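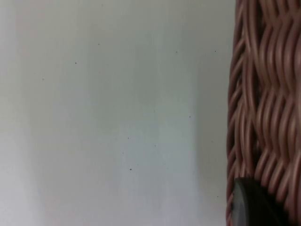 VISITS & DAYS OUT

Travel > Days Out > Craft Fairs

The Mistow basket fair

Last updated: May 2021

We nearly turned back at the Zilmont exit because the rain was coming down sideways, but I'd been going on about this fair since February and I wasn't going to give in that easily! By the time we parked (in a muddy field, five dollars, bring boots) it was down to a drizzle and I could already smell the fried dough.

The fair fills the old feed hall at Mistow plus two long tents out back. The program said 31 makers and I believe it, because I talked to what felt like every one of them. Mostly wicker, some rush seats, a little birch bark, and one table with nothing but tiny baskets for dollhouses, which I had to be dragged away from.

My favorite stop was the Pisero stand. They grow their own willow down by the river and cut it in winter, and they had bundles of it standing in tubs so you could feel the difference between the soaked rods and the dry ones. The soaked ones bend like cooked noodles! I had a go at a base in the beginner class and made something shaped like a potato chip. The woman next to me made a perfect circle on her first try and I'm still a little sore about it.

Prices were all over the place. A plain bread basket was fair enough, but Vidmar had a lidded trunk for 900 dollars, and people were lining up to knock on it. I knocked on it too. Very solid. I went home with a small egg basket and a bag of kettle corn, so no big damage done.

The sign at the gate said 2,000 visitors came last time, and the hall does get tight after lunch, so go early if you want to see the weavers' hands and not somebody's backpack. Food is cash only. The restrooms are across the road behind the church, and the line moves faster than it looks. If you want a spot in the beginner class, put your name on the sheet by the door before you do anything else (we got the last two).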